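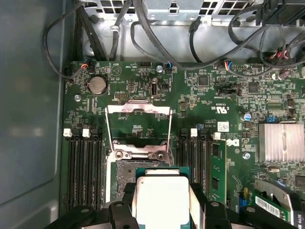
Figure 2. Processor below the open socket, load plate raised. One memory module is fitted in the right-hand bank.

December 2022 | Semwal Reuse Studies Group
7 shares | 2 comments

4. What the scores leave out

4.1 The socket

Most guides to desktop repair treat the processor as an easy part. The Monow scale gives it full marks for access in any tower where the cooler can be taken off with one common tool, and the Prirngate guide follows Monow on this point without saying why. We doubt that the marks are earned. Once the cooler is gone and the load plate is up, as in Figure 2, the chip is held by nothing at all. It can be lifted straight out. That much is true, and it seems to be the whole basis for the score.

The trouble lies in what surrounds that one easy movement. A contact field of this kind does not forgive a chip set down at a slant, and damage to it is hard to see without good light. The scale has no entry for the chance of ruining a board while doing an easy thing. It counts steps, it counts tools, and it stops. A worker who lifts a chip in a few seconds and bends a contact on the way back has, by Monow, done a perfect job on a perfect machine.

We went through 800 bench records kept by the Borklow workshop between one January and the next. They are the best records we were offered, and they are still poor. The form has a box for "board failed after work" and no box for the reason. Where a reason was written in, it was written in the margin, in whatever words the worker liked. "Socket" turns up often, sometimes meaning the contacts, sometimes the plate, and in at least one case plainly meaning the power outlet on the wall. We would not trust a failure rate drawn from these notes, and we do not give one. Earlier papers have been less shy about it.

What the notes do support is a smaller claim. Trouble at the socket was written up more often for machines that had been opened before than for machines that had not. Even this has to be read with care, as a machine comes back to the bench for a reason, and the reason may have nothing to do with the first pair of hands.

4.2 Memory

Memory modules are the part everyone agrees on. They come out with the latches, they go in with a push, and they can be sold loose. We have no quarrel with the scores here, only with the weight put on them. In the Monow total, memory counts the same as the power supply and the drives together. The guide defends this by saying that memory is the part an owner is most likely to change. No source is given. It may have been so once. The Borklow forms show memory being taken out far more often than put in, and a good share of boards reached the bench with most of their slots already bare. A scale that rewards a row of empty slots is measuring something about how the machine was sold, and we are not sure it has much to do with repair.

There is also the matter of matching. A board with two banks may want its modules in certain slots, and the slot order is usually found on a label inside the side panel. Side panels go missing. On our visits to the workshop they stood in a stack by the loading door, sorted by size, with no tie to the towers they came from. So the one piece of advice the maker gave about memory was in the building, a short walk from every machine that needed it, and of no use to any of them.

4.3 Laying the tower down 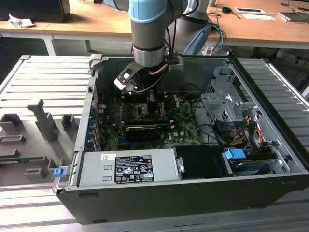

Reading time for this section: 7 minutes

The scales all assume a tower lying on its side with the panel off. It is a fair starting point, and every bench we have seen works that way. With the case down, the board is flat and faces up, the cards stand across it, and loose screws tend to stay where they fall. A power supply set along one edge and a drive cage at the other leave the middle free. On paper the parts are all within reach at the same moment, and the Prirngate guide says as much: "all parts open to the hand at once."

We think this is the weakest sentence in the guide. Parts can be in view and still be in each other's way. A graphics card lies across the board and covers whatever is beneath it. Cables stretch over the area where the work is done. The order in which things have to come out is fixed by the layout of the case, and the scales ignore order. They score each part as if it were the only one in the box. A card that takes one screw gets top marks, and so does the connector under it, though the connector can't be reached until the card has gone.

To see how far this matters, we took 100 towers from the Borklow intake and wrote down, for each, which parts had to be moved before each other part could be touched. We used the same part list as Monow and added nothing to it. The full tables are in the appendix. In short, the ranking of the machines by our list and the ranking by the Monow total have little in common. Some of the towers with the best totals had the longest chains. One was a case we had come to like a great deal, neat inside and quick to open, where the fan wires had been run beneath both the card and the drive cage. Two of us missed this on first reading and scored it as open access.

Readers may object that a chain of easy steps is still easy. We take the point, up to a limit. At home, with an evening to spare, it hardly matters. On a bench where a worker is paid by the unit, each extra part lifted out is another part to be set down somewhere, found again, and put back the right way around.

4.4 Color as a promise

Several makers now mark the parts meant to be handled in a bright color, most often blue or green. The tab is a kind of promise: pull here and no harm will follow. The Monow scale gives a bonus for it.
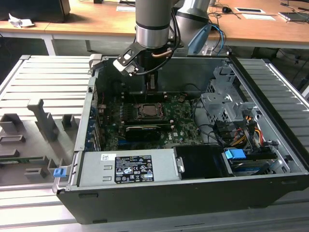

The bonus is paid for the paint, as far as we can tell. No one has to show that the marked parts are the ones people need. Drives tend to get the treatment, and so do slot covers. Power supplies, which fail a good deal more often than slot covers do, are commonly left as plain metal with a black label full of warning signs, and the way they come out is left to the reader. We have nothing against a blue tab on a drive sled. It is a good tab. We would like to know why the same care stops there.

There is a second doubt, which we raise with less force. Color marking seems to teach people that unmarked parts are not to be touched. When new workers at Borklow were asked to strip a tower without help, they went to the colored tabs first, did those well, and then slowed down. Some stopped. The group was small and we did not plan the test with this question in mind, so it should be read as a hint and no more. If it holds up, though, the bonus may be rewarding makers for steering hands away from the parts that most need replacing.

4.5 What a better score would need

We don't offer a new scale. There are 7 in use already by our reading of the field, and most were built by people who had grown tired of the one before. What we ask for is narrower. A score should say which parts have to move before the one being scored. It should hold something back for parts that can be spoiled by a small slip, and the processor socket is the clearest of these. The weight given to memory should be backed by records, or dropped to the same level as the rest. The color bonus should go until someone has tested it properly.

We are aware that each of these would lower the totals for nearly every tower now praised as easy to repair. Makers who print the Monow number on the carton won't welcome that. It is also possible that the present numbers, poor as they are, have done some good by getting any attention paid to the inside of the case. We have looked for evidence of this in the Borklow intake, comparing machines sold before the scale came in with those sold after, and found no change we would be willing to defend. The comparison is set out in Section 5, along with the gaps in it.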